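Number plate cameras at the shopping centre – can they keep my details?

2 min read

Asked October 8, 2011

Hi all, hoping somebody knows about this. I park at the Clirndale centre in Jikesthorpe most weekdays, I work over the road. Got a letter from the parking firm (Dhillon) saying my car was "observed on 16 occasions" and they've put me on some sort of watch list. No fine, just the letter. It's got dates and times on it going back to December, in and out, to the minute.

Didn't know they were keeping any of that. There's a sign at the entrance but it's about the height limit and max stay, and small print I've never stopped to read cos there's always someone behind me. Are they allowed to hold it that long? Can I ask to see the lot? And do they pass it to the police?

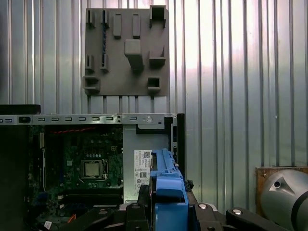 Also the letter has one date wrong, I was in Larness all that day with the car so either they misread a plate or somebody's driving round with mine. Bit worried about that tbh. Ref on the letter is just 813 and no phone number, only a PO box.

2 answers

Answer 1 – marked helpful by 11 people

Yes you can ask. It's called a subject access request, put it in writing, say you want everything they hold on you and the car. Dates, photos, notes, who its been shared with. They can charge up to a tenner and they get 40 days. Send it recorded and keep a copy.

How long they can keep it – no set number in the law, it's "no longer than necessary". Ask them what their retention period is and why. Ten months for a car that never overstayed sounds long to me but I'm not a solicitor.

The wrong date, ask for the photo for that day. Nearly always a misread, 8 and B, 0 and D, that sort of thing. If the photo shows your exact plate on a car like yours and it isnt you, ring the police on the non emergency number and tell DVLA as well. Don't leave that one.

Police can ask the firm for footage if they're looking into something. Doesn't mean it all gets sent over.

If they ignore you, complain to the Information Commissioner. Free, but slow.

Answer 2

Had the same from them, 400 yards down the road at the other car park. Binned it, heard nothing since. I'd just park somewhere else. They've got cameras on everything round there now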